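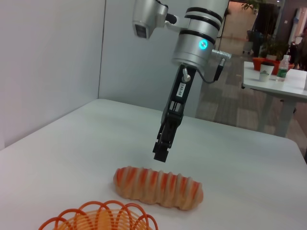

Gripper over the bread roll, orange basket at lower left.

Notes on the bread task, mostly so that I don't have to work this out again.

We are now at 73 usable demonstrations of "put the bread in the basket". The target for this task is higher, but I wanted to stop and look at what we have before recording more, as a bias in the early examples tends to get copied into everything after it.

The set-up is simple. One arm, one parallel gripper, a white table, an elongated roll and an orange wire basket. An operator drives the arm by hand controller, and we log joint positions, gripper opening and the camera streams. The recording tool is Fireck, which we have used since May and which still writes its timestamps in two different formats depending on which menu you started from. I convert everything to one format on import. If you use Fireck as well, check this before you train on anything.

Three things came out of the review.

First, start positions. In 35 of the 73 episodes the roll lies more or less sideways across the table. The operators like that, as the fingers can come straight down and close across the narrow part. A model trained on this will learn that bread is always sideways. For the next batch the angle comes from a printed list of random values, and the operator sets the roll to the angle before pressing record. It is slower and everybody complains.

Second, pauses. One operator holds still above the object for a second or two before going down. At 6 frames a second after downsampling, that makes a noticeable lump of near-identical frames in which the correct action is to do nothing. In our first training run the arm would reach the roll, hover, and stay there until the time limit. I now trim any stretch where no joint moves beyond a small threshold, except right at the end of the episode. The cleaned set comes to 2,792 frames.

Third, the basket. The rim is made of arched loops, and if the release point is too low a fingertip can hook one of them and drag the basket along. I had been throwing these episodes out. I have put back the ones where the operator noticed, backed off and finished the job, and tagged them as recoveries. The rest stay out.

Labels are one line of text per episode. Benítez, our labelling script, fills in a default sentence and the operator can change it. Hardly any were changed, so the language side of this set is close to useless. I will rewrite a share of them by hand - "loaf", "roll", "the long one" - before the data goes into the Gredo mix with the other kitchen tasks.

Still open: whether to move the basket between episodes or only between sessions. I have done only between sessions so far. The next batch will do both, and I will train on each half separately to see if it matters.

Wednesday, July 24, 2019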